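## 4. Setting up the kitchen bench for the block task

These notes are for club members who have already done section 3 (powering up and homing the arm). They were written by Karim Abu Hammour after two terms of watching people skip them. Last changed 18 May 2019.

The Pevow starter booklet says the bench can be made ready "in minutes". Allow most of a session the first time. The booklet also says the arm will cope with ordinary household clutter. It may do. I haven't seen enough runs from us, or from the Nostberg team, to believe it yet, so the steps below assume it won't.

### 4.1 Laying out the counter

1. Press the stop button and check that the arm doesn't respond to the hand controller. Don't go by the light on the joint. It tells you the arm has power and very little else.
2. Put the wooden board on the marble, within easy reach of the gripper. Leave a clear strip on the side where the fingers come down.
3. Put the small pale block on the board. It doesn't need to be straight. If your program only works with the block straight, write that in the log as a fault in the program.
4. Push the tall things (canister, cup, bottle) towards the back or the sides. Leave them on the counter, as the task sheet asks for a kitchen and marks are lost for a bare one.
5. Trace every cable by hand from the arm to where it ends. Move any loop that lies where the board or the gripper needs to be.

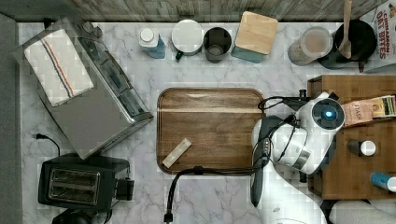
6. Release the stop button and move the arm by hand controller to the four corners of the board, slowly. Watch the cables as well as the fingers.
7. If anything snags, go back to step 5. Taping the cable down and hoping is how we lost a connector in August.

> **Caution:** The toaster and the toaster oven must be unplugged at the wall before the arm is powered. "It's switched off" is not the same thing and will not be accepted by whoever is supervising.

### 4.2 Setting the start position

The Grolico software offers an automatic start position. Try it once if you like. On our bench it has put the fingers too low often enough that I no longer use it.

1. Open the hand control page and choose the slowest speed.
2. Bring the gripper over the board with the fingers pointing down.
3. Lower it in small steps until the fingers are just above the wood. Stop there. Touching the board to "find zero" marks the wood and strains the fingers.
4. Save the position under your own initials – not over the one called `default`, please.
5. Send the arm away and call it back 7 times. If it comes back to a different place even once, save nothing and tell the supervisor.
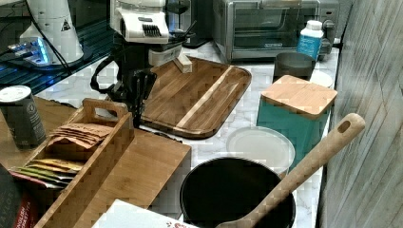 *Fig. 4.2 – Fingers just above the left edge of the board, block towards the back.*

**Note:** A good start position doesn't mean a good grasp. Last year's group, Muriithi, reported 39 clean lifts and later found they had been resetting the block to the same spot each time. Move it and turn it between tries, and log the misses too.

### 4.3 Before you press Run

- Hands and sleeves off the counter.
- One person on the stop button, doing nothing else.
- Log open, with the name of the saved position written in.

If the program asks to update itself at this point, say no. Updates are covered in section 6.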